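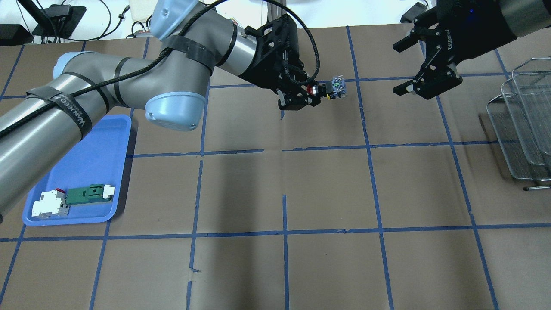 Photo: Precious Pretorius, bench 2, head view

November, notebook, planner and grasp filter

Long entry, because a lot moved today and I want it written down while I still remember which change did what.

Short version for anyone skimming: the pose filter for the small panel parts works with the clear-headed lamps now. Same arm, same gripper, same tray. All of the gain is in software, and most of it is in two files. I'm really happy with this one!

Where we were. The lamp parts (red ring, clear faceted head) have been the worst items in the Staltus parts list since we started. Breakers are easy, they're big white blocks with flat sides and the depth map loves them. The lamps give us a nice solid ring and then garbage where the head should be. Depth goes straight through the clear cap or bounces off a facet and comes back with a point hanging in space. Our old filter took the whole cluster and fitted a cylinder to it, so the axis ended up wherever the garbage pulled it. Some of those fits were lying almost flat when the part was standing up.

What changed in perception. Tumelo's idea from last week, which I was slow to take seriously: stop fitting the head at all. Segment the red ring in color, fit a circle to the ring in 3D, take the normal, and let the known part geometry put the head where it belongs. The head is only used at the end, as a sign check, to decide which way the normal points. I wrote it up this morning in a branch called ring-first and it was maybe sixty lines once I deleted the cylinder code. Deleting the cylinder code felt great.

Replayed it over the 700 saved frames from the lamp set. The old filter gave a usable pose on 500 of them. Ring-first still misses 11. I went through all 11 by hand: 6 have the ring mostly hidden behind a finger, and the others are ones where the ring is nearly edge-on and the ellipse collapses into a line. The edge-on ones we can probably catch by asking for a second viewpoint. The hidden ones are a planner problem (see below).

Color threshold note: I first set it in HSV by eye and it grabbed the little red toggle on the white breaker as well. Fun five minutes of watching the planner try to approach a breaker as if it were a lamp. Fixed with a minimum arc length on the contour, not with a tighter threshold. Please don't tighten the threshold, it falls apart as soon as the arm's shadow crosses the part.

Speaking of the shadow. The arm throws a wide soft one over the middle of the paper, and the blue tape lines run right under it. The grid detector that Carolina wrote for the table registration was dropping line segments there. She has switched it to work on local contrast, in patches, and then joins segments that are close to collinear. It also copes with the places near the center where the tape is broken or doesn't quite line up, which I had been meaning to re-tape for ages. Now I'm inclined to leave it. If registration survives our tape job it will survive most things.

One warning on that: she weights long segments more, so the registration is only as good as the longest lines you can see. With the left arm stretched across the surface it hides a lot of them. Run registration with the arms parked. There is a flag, park_first, and it is on by default in the new config. Old configs don't have it and will happily register with the arm in the way.

Planner. Two things here.

First, the wrist approach. The sampler was treating the lamp as symmetric around its axis, fair enough, and then picking the approach angle with the shortest joint path. Shortest path is very often the one that puts a finger between the head camera and the ring. I added a visibility term: cast rays from the camera to the ring in the planned pose, count what fraction get through, and subtract it from the cost. It's crude, but the arm now comes in with the fingers angled so the ring stays in view, and you can keep tracking the part after the grasp. Pieter asked whether this slows the sampler. It does, a bit. I cache the rays per candidate and it stopped bothering me.

Second, the cable. The collision model of the left arm is the bare links, and the real arm has a braided cable looped along it plus the straps holding it on. The loop stands off the link further than the padding we gave it. I've added two capsules for the loop to the model, attached to the upper and lower links. They're conservative and they'll cost us some reach near the elbow. Zanele, you had measurements for this on the Senance setup, can you send me the file? I'd like to replace my guesses.

Both arms share one scene now, so the right gripper is an obstacle for the left planner and the other way round. The wire baskets at the far right are still one big box in the scene file, handle included. Good enough until we start picking from them, and then somebody gets to model wire mesh. (Not me, I did the tray.)

The tray, while I'm on it: rounded corners are in. The old model had square ones and the planner thought parts pushed into a corner were further from the wall than they are. The test case is the white breaker and the green component touching end to end near the corner. Segmentation used to merge them into one long part. Splitting on color fixes this pair but it won't fix two breakers of the same kind, so I've left the ticket open.

Tooling. Precious has the replay viewer drawing the fitted ring, the normal, and the planned finger positions over the head view, live. I can't say enough good things about this. I found the sign flip bug in about two minutes of scrubbing, after an hour of staring at quaternions in a log. It's merged under tools/viewer, and you need the new Matlala message definitions or it will open with a blank overlay and no error. She knows about the missing error.

To do
- second viewpoint request when the ring ellipse is too thin
- replace capsule guesses with Zanele's numbers
- same-color split in the tray (ticket open)
- rerun the Eller insert test with ring-first, old baseline and new side by side
- viewer: complain loudly when message definitions don't match

Branch is pushed. I left the sampler seed fixed in the config for comparison runs, so unset it before you trust any timing.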